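Wirnik Community Kitchen - progress note, May

Quick one this month, full numbers follow with the quarterly.

**Meals.** Target was 900, we got to 1000. Most of the extra came from the Waneck site, where the Friday-style lunch has turned into a twice a week thing. Pringle Street is flat. Same faces, same portions, fine.

**Staffing.** Still one prep cook short. Ad is up again, two replies so far, one looks good. Evening shift covered by swaps until then, which is wearing people out a bit.

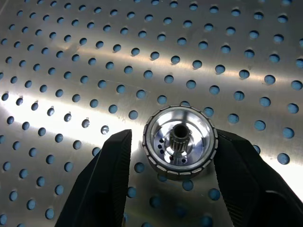 **Money.** Produce over budget, dry goods under. Nets out close to even. Fuel for the van is the one I'd watch - the Waneck run adds 18 miles each trip and we didnt plan for it. Would like to move some of the unused training line across if that's OK with you. Need a yes or no before the next order goes in.

**Drekero.** They've agreed to keep supplying bread through the summer, same terms. Pickup moved to 10 a.m., later than we'd like.
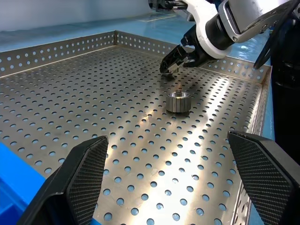 **Training.** Food safety refresher done for day staff. Evening group still to do, waiting on a room.

**Next month**
- fill the prep job
- decide on Pringle Street hours, shorter or diffrent days
- survey cards out at both sites
- van service, overdue

Receipts are in the shared folder, April ones too.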